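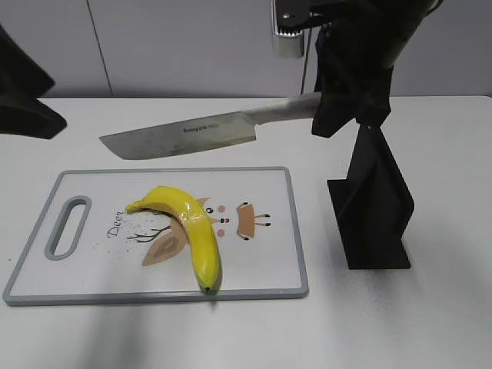
Skilisier safety notice, 14 February 2023. Slicing trials on the Bromosville bench are suspended until further notice.

During a run last week, the arm kept its grip on the knife after an emergency stop but drifted 40 mm downward before the brakes held. There were no injuries.

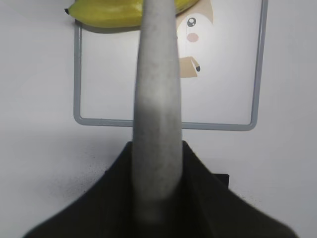 Arben Golob: Did the drift show up with the blunt trainer blade as well, or only with the full-weight knife?

Only with the full-weight knife. The payload setting had not been updated when the tool was changed. Trusivik is reviewing the brake logs.

Until the review closes, no blade may be mounted on either arm. Questions should be sent to Imogen Fairclough.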